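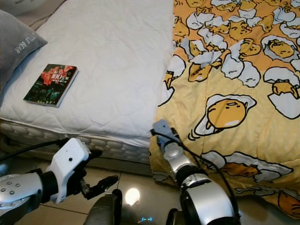

Making the bed at the Brullico open day in Kenton. Yes, that's Gudetama on the comforter!

OK so I spent my February afternoon off watching a robot do housework and I have thoughts. Thread, sorry in advance, it's a long one.

Brullico is a small outfit on Dow Street that works on home robots, and once a year they let people in off the street. I signed up thinking there would be a stage and a guy with a headset mic. Nope! You stand behind a strip of tape in what is basically a bedroom and you watch.

The robot is called Bunia. Two arms, a gripper on each one, cables looping down the sides. No face or anything, and I kept saying hi to it anyway.

Our guide was Iona Mackay, who runs the bedroom demos, and I liked her right away because she started with "it's going to be slow, get comfortable." It was slow. I got comfortable.

First job was the bed. I'd figured fabric was the easy part (it's soft! you can't break it!) and apparently I had it backwards. Iona's point was that a mug is the same mug every time you look at it, but a comforter is a new shape every time anything touches it.

So the arm comes in, rests the tip against the comforter, and waits. And then you realize you're holding your breath over an arm touching a blanket.

The bedding was a big hit with the kids in our group. Lazy egg yolks all over the comforter, and a gray pillow that says LITTLE BEAR. Somebody had left a paperback out on the mattress protector too, a dark green one with a splash of red on the cover. I spent way too long trying to read the title from behind the tape.

Question from a dad near me: why not practice on plain white sheets? Iona said they did, for months, and then the first patterned one threw everything off. Now they buy the loudest bedding they can find. Best shopping budget in town if you ask me.

They had the camera feeds up on a monitor by the door, and I ended up watching that more than the real thing. From the wrist everything is huge and kind of smeary when the arm moves, and you lose all sense of what's big and what's small.

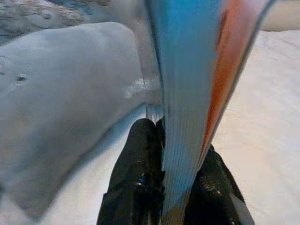
View from the wrist, both black fingers closed on something flat and blue.

I could not tell you what the blue thing is. It's got all these fine ridges, like the edge of a stack of paper, and a stripe of orange-red down one side. My neighbor behind the tape had one theory and I had another and we did not settle it.

What got me is how little room the fingers have to work with. There's a big gray rounded thing leaning in from the left, practically touching it, and white fabric all around. Try that with oven mitts on and tell me how it goes.

Baltasar Llorente took over for the questions part. He does the grippers, and he brought one in a shoebox and passed it around. Heavier than I expected! The fingertips have a bit of give if you push with your thumb.

He told us they'd logged 1,900 grasps in that one room so far, misses included, and that the misses are what he goes home thinking about. Somebody asked what the worst object was and he said socks, instantly, no pause.

Somebody else asked the price, naturally. It's not for sale. He said it very nicely, like a man who gets asked at every single family dinner.

After the bed we all shuffled over to see the corner of the room. I know how that sounds. But corners are where my own vacuuming goes to die, so I was paying attention.
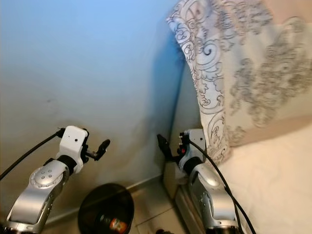 Grippers facing each other across the corner, black bowl on the floor between them.

Two arms in a tight spot is its own headache, according to Baltasar. You've got a wall, another wall, a curtain or cloth or whatever that scrolly fabric is hanging down on the right, and each arm has to know where the other one is. Plus the cables, which swing out in these big curves and want to catch on everything.

There was something small, red and white, sitting in the bowl. Candy? A packet of something? I meant to ask and then Iona started talking about baseboards and I got distracted. (Baseboards are hard too. Everything near the floor is hard.)

Stuff I'd tell you if you're going next year: get the 2 o'clock slot, wear shoes you can stand in, and don't hang back by the coffee. Groups are capped at seven, so you really can see.

They told me 200 people had signed up in all, which for Kenton is a parade.

Did it change my mind about robots in the house? A little. I went in expecting either magic or a flop, and I mostly saw patient people and a patient machine working on very annoying chores. I'd still take one tomorrow if it did socks.

Anyway, if anybody recognizes that green and red book, I think there's a "100" near the top of the cover. Please tell me what it is, it's bugging me.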